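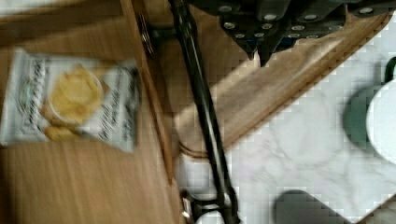 I went to the Darkholm open day for the rules. I know how that sounds, but I've spent most of this year writing safe work procedures for a small packing shed that is about to get its first robot arm, and the standards documents only get you so far. I wanted to see how people who run arms every day do the boring bits: who's allowed to stand where, who can press what, what gets written down and where the clipboard lives. So when the group ahead of me was crowding in to watch a gripper at work over a wooden tray, with a white snack bag lying on the wood nearby and a mug over on the marble, I was mostly craning my neck to read the laminated sheet on the wall beside them. It was a good sheet! Eleven-point type, one page, dated 2 Sep 2021 and signed at the bottom by Heriberto Quintero, who also turned out to be our guide.

Getting in took a while. You sign the register, you get a sticker, and then you sit through a short induction in a room that smelled strongly of new carpet. I've done plenty of inductions where a video plays and everyone looks at their phone. At Darkholm you had to walk to the nearest emergency stop from wherever you were sitting and put your hand on it (the button in that room isn't wired to anything, it's for practice). A woman in front of me went to the fire alarm instead, and Heriberto very kindly said that about one in every group does. I've already stolen this for our shed.

The floor itself is split up with tape. Yellow is where visitors can walk, red is the reach of the arm plus a margin, and there's a strip of blue between them where only the operator stands. I asked how they worked out the red line and got a proper answer. They take the full reach with the longest tool fitted, add the biggest thing the arm is allowed to carry, and then add an allowance for how far it travels after a stop is called. For the bench we were watching, the red line sits 1000 mm out from the furthest point. The bit I liked was that they measure it again whenever a tool gets changed, even if the new one is shorter. If it's shorter, the tape stays put and they write down that they checked.

Speed was the next thing I'd come to ask about. There's a setup mode, which is slow, and the key for anything faster hangs in the office. You can't take the key unless your name is on the list, and your name comes off the list if you haven't run that bench for 50 days. I thought that was harsh until Heriberto told us he'd been knocked off his own list after his holidays and had to do the refresher with everyone else. He seemed rather proud of it.

Then there are the objects. I'd assumed household stuff on a bench was simple enough, but they have a rule for nearly every kind. Food packets stay sealed and don't get eaten afterwards, ever, no matter how good they look. Crockery gets looked over for chips at the start of a shift, and anything cracked goes in the bin on the spot. Glass needs a second person present and eye protection for both. Nothing personal goes on the bench, and your own coffee lives on a shelf behind the blue strip. Someone asked if that last one was ever broken and there was a bit of a pause — then a laugh from the operator.

The paperwork side was handled by a system called Winine, which as far as I could tell is a very plain set of forms on a tablet. Every stop gets logged, including the ones where someone just got nervous. They were up to 625 entries when we looked, and most of them were one line long. I asked whether people felt silly logging a nervous stop. The operator said new starters do, and that they're shown the old entries from senior staff on their first day so they can see the whole crew has done it. Our shed currently has an incident book that only comes out when there's blood, so that's another thing on my list.

Not everything won me over. The tape was lifting in a couple of spots near the doorway, which is exactly where people shuffle their feet. The laminated sheets are lovely but there were two versions of the cleaning procedure up on neighbouring benches, one of them older, and I could see a visitor comparing the two and frowning. Heriberto pulled the old one down while we were standing there and folded it into his back pocket. I also thought the talk about the Lozano guarding panels dragged on a bit. They're clear, they interlock, the arm stops when you open one. We got it.

Lunch was sausages in bread out in the loading bay, and I ended up beside two people from Enitz who do risk assessments for wineries. They reckoned the mistake most small places make is writing one assessment for the robot and forgetting that the gripper, the job and the room each change what can go wrong. We compared templates on our phones. Theirs has a column for "what will someone do when it jams on a busy day", and mine will too from now on.

If you're thinking of going in September next year, book early, wear closed shoes (they do turn people away) and ask to see bench logs as well as the machines. Parking is around the back past the blue gate, and the front lot is for staff.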